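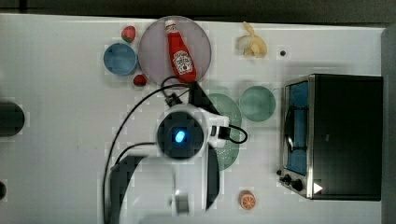 Up at six this morning with the kettle on and the heater ticking, and I already had the play kitchen box half unpacked before I remembered breakfast. January is such a good month for this! The little ones are away until next week and I get the whole place to myself to fuss over bowls.

I have been wanting to do a proper pretend breakfast for ages. Last term we had everything in one big tub and the kids just tipped it out, which is fun for a minute and then it's a pile. So this time I'm laying things out as if somebody is about to sit down and eat. Plates first, then the food, then the oven off to the side where a small cook can get at the door. Janelle Dimaculangan gave me the idea back in spring when she set up a soup shop at Layug and the kids ran it for 3 weeks straight (she said they charged her 100 dollars a bowl, and went up to 200 when she complained).

The colours are what I'm most pleased with. I found the lavender plate at Cernivley on the way home from Mum's, and it sits so nicely beside the light blue bowl that I nearly cheered in the shop. Then the pale greens to go with them. They're all soft, milky colours, like those peppermints Grandpa kept in the car, and the red things just sing against them. Strawberry, ketchup, done. I'd happily eat off the lot myself.

I know ketchup is not breakfast. Inès Guérin has views on this and I heard all of them over the phone. But every child I've ever met goes for the ketchup first, and I like it lying right across the big plate as though it were the main course. My favourite thing on the whole table, all the same, is the banana with its peel coming down. You can't leave it alone once you've seen it.

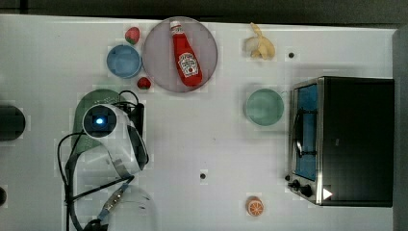 Still not sure about the orange slice. I like it down near the front on its own, a bit of sunshine by the toaster oven, but it looks as if it's waiting for a plate. Maybe it is! I could leave it there on purpose and see who decides where it belongs. Same with the strawberry, which was meant to go in the blue bowl and which I keep liking better beside it.

The oven is the grown-up one of the bunch, black with a metal front and two knobs, and I think it'll be the star. Kids will turn a knob for an entire morning. I want to make some cardboard toast to go with it, and a few tea towels from the Bitia remnant bag, the checked ones if there's enough left. Must ask Janelle if she still has her order pads. Also need price tags, or maybe a menu — Grostik had those chalky cards with the scalloped edges, 36 to a pack, and I can do the lettering tonight in front of the hockey.

Had my own breakfast at ten in the end, standing up, toast with nothing on it and a very bruised banana. Then I shifted the bowls over a little, shifted them back, and had a second cup of tea looking at it all. Inès is coming by at four with her sister's box of wooden vegetables, and I've promised her soup. Real soup, so I'd better get the leeks on.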